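Looking after the Silholm tip-box cell: your questions

How often should I check the fingers?
Every 205 cycles, please, or sooner if a box starts to slip. Open the gripper right up first – it's so much easier on your knuckles!
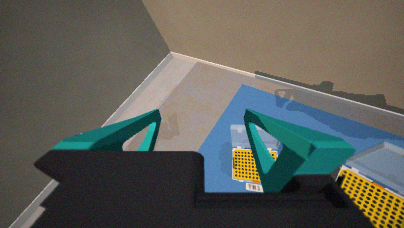
Etenesh Workneh
Cell maintenance lead, Weldu

With the teal fingers apart and nothing between them, have a good look at each tip, then work your way down to the base and the black mounting block.

Can I leave boxes on the blue mat?
Of course you can, lids and all. Just keep them clear of the fingers while you're re-tightening, and re-run program 16 when you've finished.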